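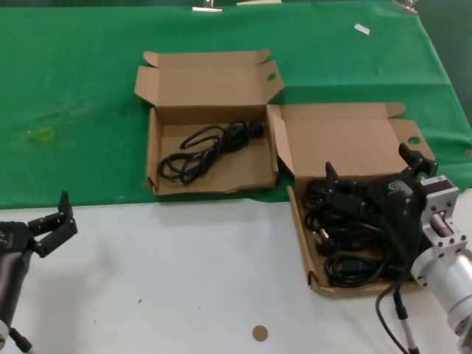 Bis wann müssen Pakete bei Pudance abgegeben sein, damit sie noch vor Weihnachten ankommen?
Inlandspakete bis 15. Dezember, 12 Uhr. Alles danach ohne Garantie, sagt der Paketdienst.

Der Stichtag liegt damit früher als im letzten Jahr. Grund ist der Umbau in der Sortierhalle Sturkis, dort läuft seit Oktober nur eine von zwei Linien. Kapazität momentan 1566 Pakete pro Stunde, normal wären 2000. Ersatzteile für die zweite Linie sind bestellt, Termin offen. Wer ins Ausland verschickt, ist ohnehin schon spät dran, für Übersee war letzte Woche Schluss.

Viel Ärger gibt es wieder mit gebrauchten Kartons. Alte Etiketten nicht abgezogen, Deckel nur mit einem Streifen Klebeband zu, Inhalt rutscht hin und her. Solche Sendungen gehen in die Nachbearbeitung nach Wongsuwan und liegen dort gern mal zwei, drei Tage.
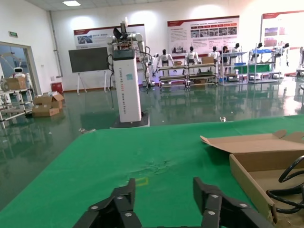
Kartons dürfen mehrfach benutzt werden

Das bleibt auch so. Filialleiter Boonmee Suwannarat bittet nur darum, Boden und Deckel neu zu verkleben und alte Strichcodes zu schwärzen oder abzureissen. "Ein gebrauchter Karton ist völlig in Ordnung, zwei Adressen drauf sind es nicht." Füllmaterial: zerknülltes Zeitungspapier reicht meistens. Elektrogeräte bitte mit aufgewickeltem Kabel, sonst drückt der Stecker beim Stapeln gegen das Gehäuse. Geschenkband und Schnur aussen weglassen, bleibt am Förderband hängen.

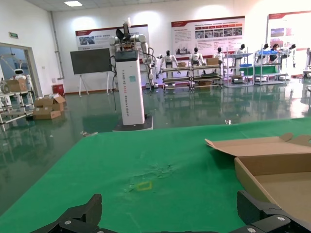
Längere Öffnungszeiten

Die Annahmestelle in der Menard-Passage macht bis zum Stichtag schon um 8 Uhr auf, auch samstags. Geschlossen wird wie gehabt um 18 Uhr. Packtisch und Klebeband stehen im Vorraum, kostenlos. Neue Kartons gibts in drei Grössen am Schalter, die kleinste war gestern ausverkauft, Nachschub ist angkündigt. Abholscheine gelten über die Feiertage länger, genaue Frist steht auf der Karte. Rückfragen am Schalter, die Hotline ist zur Zeit überlasstet.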